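Chapter 7
Claims About Learning: How to Read the Evidence

By the end of this chapter you should be able to:
tell a finding from a sales pitch
spot a missing comparison group
explain why a short study may say little about a long habit
write a fair criticism of research you happen to agree with

7.1 The trouble with what everyone knows

Ask a room of new teachers how children learn to spell and you will get confident answers. Some will say that children need to see the word, others that they need to write it out, others that they need to handle it, with letters they can pick up and push about. Each camp can point to a classroom where its method was used and the children learned to spell. So can the others, and that ought to bother all of them more than it does.

Children who go to school get better at spelling. They would have got better with almost any method that wasn't actively harmful, and quite a few of them would have got better during a long spell of bad teaching. When a scheme reports that its pupils improved between September and January, it has told you that four months went by.

Take the Losell Letters programme, which was sold to primary schools with the line that pupils "gained 43 per cent in spelling accuracy". Before you read on, write down what you would want to know about that figure. Most students ask how many children took part. Fewer ask what the gain is measured against, and fewer still ask who set the test. The Losell test used the same words that the pupils had practised. A child who had learned those words and nothing else would have scored full marks.

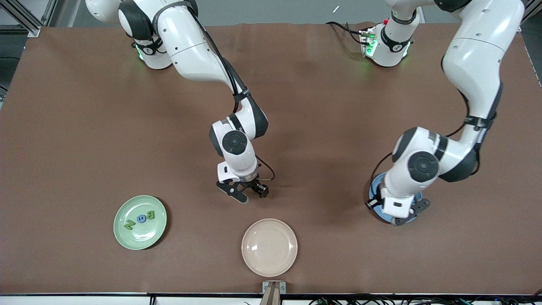
None of this shows that the programme was useless. It may have been rather good. The point is that the people who paid for it had no means of telling, and neither do we. A sceptical reader has to put up with that kind of answer a good deal, and it is a less comfortable position than simply deciding that the whole thing was a fraud.

7.2 Compared with what?

Hortensia Bermúdez ran one of the few trials of hands-on spelling work that took the question of comparison seriously. She split 52 pupils into two groups by drawing names. One group used loose letters for their spelling practice. The other used pencil and paper for the same length of time, with the same words and the same teacher. Both groups were then tested on words they had practised and on words they had not.

On the practised words the loose-letter group did slightly better. On the new words there was nothing to choose between them. You can guess which half of this result found its way into the catalogues.

Notice what the design gave her. If she had tested only the loose-letter group, she would have seen a pleasing rise and might well have stopped there. With the pencil group beside it, most of that rise turned out to belong to practice of any sort. The letters could claim only what was left over.

Her critics were not all fair, but Birsen Kocabaş raised an objection worth your time. The teacher knew which group was which, and by her own account preferred the letters. Did she sound a little brighter on those mornings? Did she give more help? We don't know, and no amount of careful arithmetic at the end of the study can tell us. Bermúdez accepted the point in her reply, then argued that any such favour should have helped with the new words too. Decide for yourself whether that follows. I don't think it quite does.

7.3 Big numbers and small ones

Students often suppose that a large study settles what a small one cannot. The Shahbazi survey asked 500 parents whether their children enjoyed spelling games, and a large majority said yes. It is still quoted as evidence that the games work. Asking another thousand parents would have given a firmer answer to the same question, and the question was about enjoyment.

Before going on to section 7.4, find an advertisement for any learning product aimed at children under eight. Copy out its strongest claim word for word. Underneath, write what was measured, who measured it, and what the result was compared with. Where the advertisement doesn't say, write "not stated" and leave it at that. Keep your sheet, as you will need it again when we come to look at averages.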